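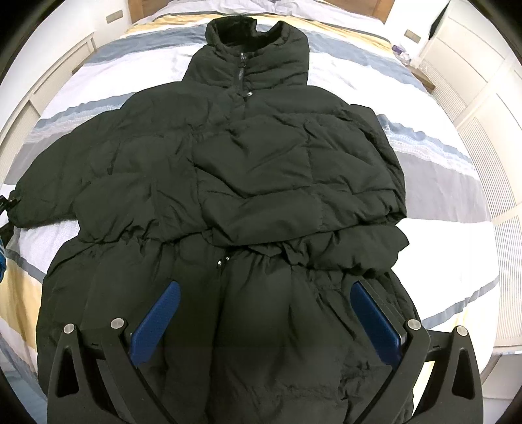

Omolara Ugwu wrote after a month with the Fluvix that she had stopped noticing it was on, and that her only complaint was the power button being on the back. The button is still on the back. Several buyers have asked for it to be moved, and the current case does not allow it without a new front plate.

Fluvix Fanless Mini PC
Sold by Skulurier, Sorkstead

Price: $314 without memory or storage
Price: $429 with memory and storage installed, tested, no operating system
Availability: in stock, orders placed before noon leave the same day, except Friday afternoon orders, which leave after the weekend

Overview

The Fluvix is a small desktop computer with no fans and no moving parts. The top and both sides of the case are a single aluminum heat sink. The processor sits against the underside of the top plate, with a copper block between the two, and heat leaves through the fins. It makes no fan noise at any load.

It is meant for office work, web browsing, video playback, light photo editing, and small server jobs such as file storage or a print queue. It is not a gaming machine. The graphics are built into the processor, there is no slot for a card, and external graphics boxes are not supported on any of the ports.

The case gets warm. Under a long load the fins can be uncomfortable to hold a hand against. Leave space above the unit and do not stack anything on it, including a second Fluvix.

What's in the box

Fluvix unit
External power supply with US cord
Mounting bracket for the back of a monitor, with screws
Two thermal pads for the storage drive
Rubber feet (not attached)
Printed quick start sheet

There is no HDMI cable and no keyboard or mouse.

Specifications

Weight: 926 grams without power supply
Case: aluminum, black, fins on top and sides
Memory: two laptop-size slots
Storage: one M.2 slot for an NVMe drive, one bay for a thin SATA drive
Video out: HDMI and DisplayPort, both can be used together
Front ports: USB-A, USB-C, headset jack
Rear ports: USB-A, Ethernet, HDMI, DisplayPort, power in, power button
Wireless: socketed card, two antennas
Operating system: none supplied
Warranty: 2 years, parts and labor

The USB-C port on the front carries data only. It does not charge a laptop, it does not drive a monitor, and the Fluvix can't be powered through it. This is the most common reason for returns, so please check your monitor cable before ordering.
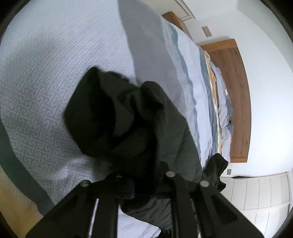

The SATA bay takes thin drives only. A thicker one will go in, but the bottom plate will not close flat over it and the drive will press on the cable. If you are reusing an old laptop drive, measure it first. A hard disk with spinning platters will work in the bay, though it brings back the noise that most people buy this machine to get rid of, and it will run hotter than it would in a case with airflow.

Installing memory and storage

Unplug the power supply. Turn the unit over on a soft cloth so the fins don't scratch. Remove the four corner screws and lift the bottom plate straight up. The SATA cable is short and is attached to both the plate and the board, so lift slowly and lay the plate to the left.

Slide each memory module in at an angle and push it down until the clips catch. If you are using one module, put it in the lower slot. The machine will start with one in the upper slot but may not wake from sleep.

Peel the film from both sides of the thermal pad, lay it on the NVMe drive, and close the plate. Do not use a drive with its own tall heat sink. There is no room for it.

First start takes longer than later ones. The screen can stay black for over 2 minutes after new memory is fitted. Leave it alone until the maker's logo appears.

Changes since the first batch

Units shipped from February on have a different wireless card and a stiffer bracket. The first bracket bent slightly under the weight of the unit when mounted sideways. If you have the old bracket and want the new one, write to the store with your order number and it will be sent at no charge.

The startup menu has also been updated. There is now a setting to switch the machine on by itself when power comes back, under Power, After Outage. It is off by default. Kristof Segers asked for this one, as his unit sits in a locked cabinet and he had to go and find the key after every outage.

Accessories

Jaiswal vertical stand: holds the Fluvix on its side with the rear ports facing back. Leaves a gap under the lower fins. Fits both batches.
Jaiswal cable cover: snaps over the rear ports. It also covers the power button, so turn on the outage setting first or leave the cover off.
Spare power supply: same as the one in the box.
Spare thermal pads: sold in pairs.

Shipping and returns

Orders ship from Sorkstead in a plain carton. Returns are accepted if the unit is complete, including the bracket and screws. Opening the bottom plate does not affect the warranty. Removing the board from the top plate does, as the copper block has to be seated again with fresh paste and the store can't test for that.

Units with memory and storage installed are run overnight before packing. The test log is saved as a text file on the drive, and can be deleted or written over when you install your operating system.

For questions about a particular memory module or drive, send the full part number from the label. The store does not keep a list of every part that works, but will check the module height and voltage and tell you whether it should fit.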